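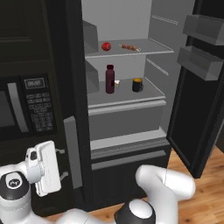

How long can cooked meat stay in the fridge before I have to toss it?
Three to four days, counted from the day you cooked it.

I used to guess. Then my neighbor Conceição Guerreiro gave me a roll of masking tape and told me to write on everything, and I've been doing it since February. My leftovers setup takes about 11 minutes after dinner, and most of that is me hunting for the marker.

First, get the food put away within two hours of cooking. Don't wait for it to cool all the way on the counter (I did this for years, oops). Big pots of soup or stew are the slow ones, so split those into shallow containers, a couple of inches deep at most.

Next, tape and marker. Write what it is and the day you made it. I put the tape on the side of the container — lids wander off and end up on somebody else's rice.

Then pick one shelf for leftovers and stick with it. Mine is at eye level. Raw meat goes on the lowest shelf, on a plate with a rim, so nothing drips on the stuff you're going to eat cold.

Check your temperature too! You want 40°F or a bit under. I leave a cheap thermometer in a glass of water on the middle shelf overnight and read it before anyone opens the door in the morning.

If you know you won't get to something by day four, freeze it on day two. Arnaldo freezes his chili flat in zip bags and it thaws so much faster that way.

When you reheat, go to 165°F in the middle, and stir halfway if it's in the microwave. Gravy should come to a full boil.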